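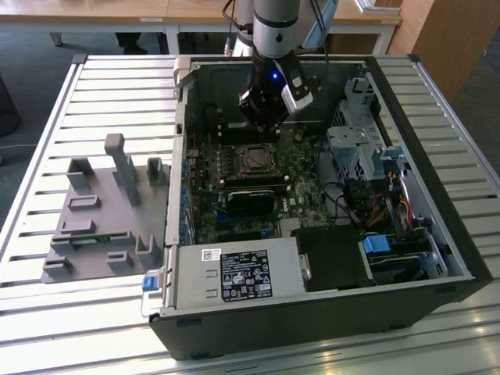 Daiane Bezerra asked this morning if the arm "just dropped the stick again." Sort of, but no. It never let go, that's the problem. Thread.

Task is memory module into the slot, desktop tower on its side, panel off. Arm presses, feels the force rise, opens gripper, backs out. Had been fine since May.

Run 47 yesterday: pressed, force rose, gripper did NOT open. Arm backed out anyway. Took the module with it and lifted that side of the case off the table. Maybe 2 inches. Then the fingers slipped and the whole tower came down on the slats.

No one hurt. My hand had been in there a minute before, fixing a cable. Still thinking about that.

Pulled the log. Open command sent, no ack from the gripper, and our script waits 8 seconds then carries on as if it got one. Carries on!! Who wrote that. (me. I wrote that)

Also the gripper light stayed blue the whole time. On ours blue means powered, it does not mean listening. Had been treating it as all good. So had everyone at Orkside I think

Why no ack — loose connector at the wrist end. Cable gets tugged every time the arm reaches down into the case. Reseated it, added slack, 655 open/close cycles overnight, zero misses. Don't fully trust it yet.

Changes so far: no ack = full stop, no retract. Upward pull limit on the retract. And hands out means arm disabled at the pendant, not "paused." Paused is not a safe state, pls stop useing it like one

Mahtab Zarei is checking the board for cracks before we run that tower again. Slot looks ok to me but I'm not the one to ask. Will post what she finds.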